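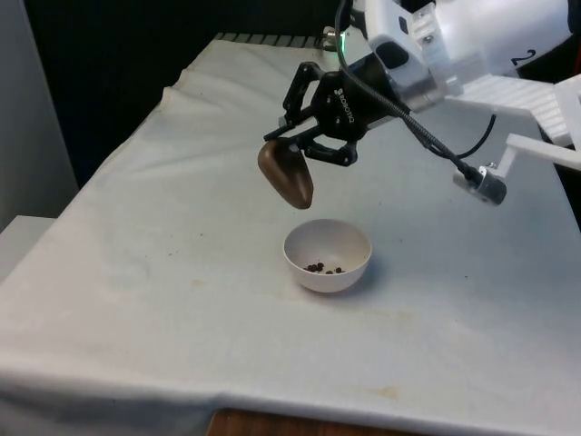
1/ Buying a small robot arm on a shop budget, a thread. I've spent the winter reading quotes for the back bench at Istura and I'm in a bad mood about most of them.

2/ The job we want done is dull. Pick up a thing, carry it over a bowl, do it again all shift. A person does it fine and gets bored. The sales pitch from Trivent says the arm pays for itself in 12 months. I asked to see the arithmetic and got a brochure.

3/ So I did my own arithmetic. The arm is one line on the quote. Under it come the gripper, the mount, the table work, the cabling, the software seat, the training day, and then a line called "integration" that has no detail whatsoever. Guess which one moved most between the first draft and the second.

4/ On "integration": ask for it in hours. If they won't break it into hours, they don't know either, and you're buying their guess. Flirna at least sent a list. It was a long list, and I didn't like the total, but I could argue with it.

5/ Grippers. A two-finger one comes up in every quote I have because it's the sensible default. Fine for boxy parts. Ask what happens with something smooth and rounded, and ask them to show you with YOUR part. A foam cube in a sales video tells you nothing about your product.

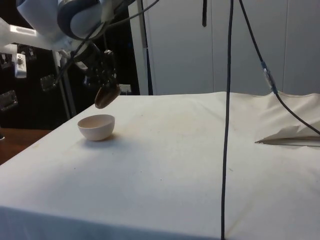 6/ Cable is the line I would fight over first. Trivent had me down for $542 of "cable management" and could not say what was being managed. Meanwhile this is what a work area looks like with an arm over it: one black cable hanging straight down in front of the table, another crossing on the right with a connector partway along. Every run like that has to go somewhere when the arm swings. Get the routing drawn before you pay for it.

7/ Same goes for the surface. Nobody quotes the tabletop. If your bench has a cloth on it, or a mat, or anything that can bunch up, the height under the part changes when it does. Either you pay for a proper fixture or you pay somebody to keep smoothing it out. Put a number on whichever one you pick.

8/ Spares. Fingers, pads, one connector of each kind. I put $600 in the plan for the first year and the rep told me that was pessimistic. I asked if he'd put that in writing. He changed the subject to lead times.

9/ Service visits. The cheapest contract I was offered bills $400 a visit, travel extra. From Tran that's a long drive for whoever draws the short straw, so "travel extra" is the part to read twice. Ask what they can fix over the phone and whether the phone is included.

10/ The payback number always assumes the arm runs all shift. Ours would sit idle during changeovers, and we have a lot of changeovers. I cut the running hours in half in my spreadsheet and the nice short payback turned into a shrug.

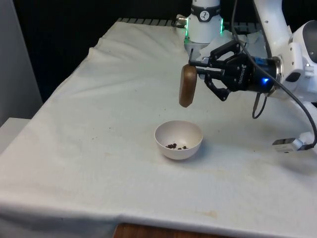 11/ I also took out the "labor saved" line and put back part of it, because somebody has to load the thing, clear the thing, and stand there when it stops. No vendor put that person in the quote. They're on my payroll either way.

12/ Things I'd want in hand before signing:
-- a trial with our own parts, a full shift, our people running it
-- integration priced by the hour with a cap
-- one page saying who owns the program if we switch vendors
-- a return date

13/ Flirna said yes to the trial and no to the cap. Trivent said they'd "circle back." That was a while ago.

14/ I'm not against the arm. I'd like to have one! I just want to know what it costs, and right now I know what the box costs.

15/ Current plan is to rent through June, log every stop with a reason next to it, and redo the spreadsheet with real hours. If anybody has a rental agreement where the deposit terms weren't awful, send me the wording.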